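Pegs, a white board and far too much black cloth

August 2023

Quick one tonight, typing on the train to Varnley with 7 per cent battery so forgive the spelling. Several of you asked how the peg table is coming along. It's coming along. Slowly. The curtain is up, the board is down, the blue pegs have stopped rolling off under the radiator, mostly.

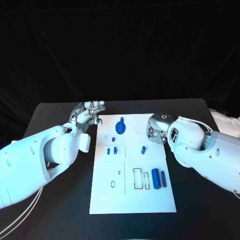
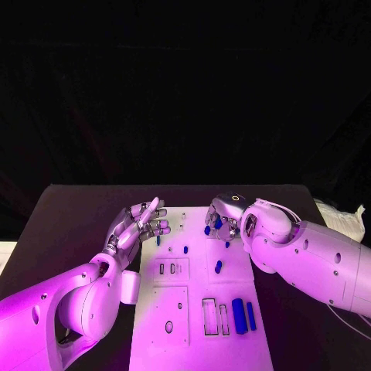
Same table, plain light and purple light.

So. The board first. I've been through four of them now. The first was too glossy, every lamp in the place showed up in it as a great white blob. Second one was fine but warped over a weekend, must have been the damp. Third one I dropped. The fourth is the one, flat, white, lies down properly and stays there. Gunhild Vestergaard found it for me at the back of the Stimon warehouse and wouldn't take anything for it, so thank you Gunhild, I owe you a lunch.

White on a dark top is the combination I should have started with. I spent ages with a pale table and a pale board and couldn't find the edge of anything. Went home with a headache most days. Dark top, white board, blue pegs. You can glance over and know where you are.

The blue was an argument. Bogdan wanted red. Red looked lovely in daylight and then we put coloured lamps on and under some of them it just went away, sank into everything else. Thin blue pegs hold up better. Not perfectly — they go a bit murky under the purple — but I can still find them if I know where I left them. Yellow was never considered, Bogdan says, although I definately remember considering yellow.

Then the curtain. I had no idea curtain fabric was such a world. I wanted black. Just black. Came home with three swatches, one was navy once you got it out of the shop, one had a sheen on it like a cheap suit. The one we hung is from Ilie, the remnant place behind the bus station, and it's properly matt, soaks up everything. It still has the creases from being folded in the bag. I steamed it. Twice. Lăcrămioara Filip told me to hang it with a wet towel pinned along the bottom and leave it overnight, which I did, and got a wet floor and the same creases. They can stay. Faint enough.

The hem is a disgrace by the way. Iron-on tape, and I ran out before the end, so the last bit is safety pins. If you come to visit please don't look at the hem.

Lights next and this is the bit I actualy enjoy. They're from Helico, a second-hand set, no manual, a remote with the numbers worn off. You press and see what you get. Plain white is what we use to set up and put pegs away. Then there's a green that makes everybody look seasick, an amber which is rather cosy, and the magenta one. The magenta is fierce! Everything pale goes pink, the board, cables, your own hands if you're daft enough to leave them there. After half an hour of it you walk out into the corridor and the whole world is green. Myung-ja Um now brings a flask and sits outside with her eyes shut between goes. Sensible woman.

What I'd like is a dimmer. Ruxandra has one in her garage that she's promised me since spring. Ruxandra, if you're reading.

Cables. Don't ask. I've got a drawer of those velcro strips and have used maybe two. White cable on a black table, it shows, it annoys me every single time, and every single time I think I'll do it at the end of the day and then it's the end of the day. September job. Along with the table legs, one of which is sitting on a folded beer mat.

Pegs live in an old tobacco tin when they're not out. I did try a proper box with compartments, from the craft shop, but the lid popped open on the stairs and I was finding pegs in my coat for days. Found one in the car last week. The tin has a tight lid and rattles so you know if it's been left in somebody's bag.

Putting them out is the fiddly part. They're thin, so they don't forgive you. You get one standing nicely, reach for the next, catch the first with your sleeve, start again. Short sleeves now, all of us, whatever the heating's doing. I'd also say do the far ones first and work towards yourself. Took me an embarrasing amount of time to work that out.

Right, next stop's mine. Will write up the lamp colours properly when I've got a keyboard and a cup of tea. If anyone has a spare roll of hemming tape, black, the wide sort — shout.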